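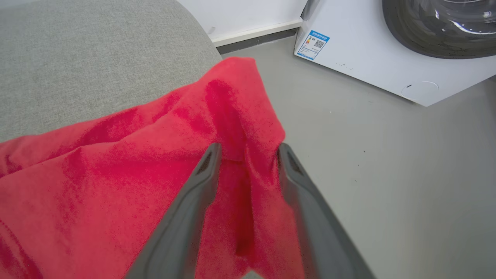
4.2 Keeping the right gripper in shape

Filed under: Robotics / Home Automation

Figure 3. Wrist camera view, right gripper open over the red fleece before a pinch.

I'll be frank, most of our upkeep time on the Rulent goes into two fingertips. The fleece in Figure 3 is our usual test cloth, and it sheds. Fuzz works its way into the little slots near the tips, and after a while the grip starts to slip on thin folds – which drove me up the wall in June until Mervyn Sugden had a look with a flashlight and a toothpick.

So now we have a routine. Every 80 grasps the arm parks, I brush out the slots, wipe both fingers with a damp cloth and run the open and close test. We swap the finger pads at 3000 grasps, even if they still look fine. The swap takes me around 28 minutes, most of it spent hunting for the small hex key!

The wrist camera gets checked at the same stop. I open the gripper over a fold, as in the figure, and make sure both tips show up clearly against the cloth. If one tip sits closer to the middle than it did last time, I redo the zero position before anything else. We tried skipping that step once at the Jornville flat and lost a whole afternoon of runs – the arm kept closing just beside the ridge it was meant to pick up.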